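Getting Grease Off the Top of the Cabinets

Every kitchen has a surface its owner has agreed not to think about. Mine was the top of the wall cabinets, which I met in March while looking for a fondue set. The fondue set is still missing. The grease was easy to find.

What you have up there is cooking oil and dust, left alone long enough to set up house together. Water alone only moves it to your elbows.

Start dry. Run the vacuum over everything with the brush end, then put an old towel along the counter underneath, as bits will fall and they will fall into the toaster. Warm some plain vegetable oil in your hands, rub it on the worst patches with a paper towel and go have coffee. Oil loosens oil. It feels like paying a burglar to watch the house, but it works.

After that, a squirt of dish soap in 500 ml of hot water, a cloth wrung out hard, and patience. Wipe, rinse the cloth, wipe again. I went through 4 cloths and none of them will be invited back. On painted wood, try a hidden corner first - the Ustley paint we used in our last place came off with the grease and took its primer along. 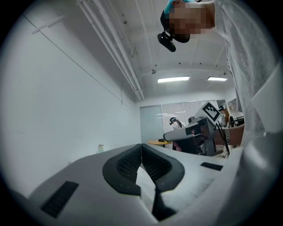 Tapia wrote in to say that baking soda beats oil every time, that she mixes it to a paste and leaves it on for up to 68 minutes, and that anyone using vegetable oil is just feeding the problem. Fair enough. I tried the paste on one end and it did lift the brown stuff faster, though I was still wiping off white streaks at bedtime. Skip it on anything shiny, as it can scratch.

Once the tops are clean, dry them well and lay down something you can throw out. Wax paper is fine, and so is newspaper if the cabinets stop short of the ceiling and your guests are short too. Cut it a little narrower than the cabinet so no edge hangs over. Change it twice a year, or when you next go looking for the fondue set.

Use the range hood while you fry, too. Ours was mostly a place to keep the good magnets.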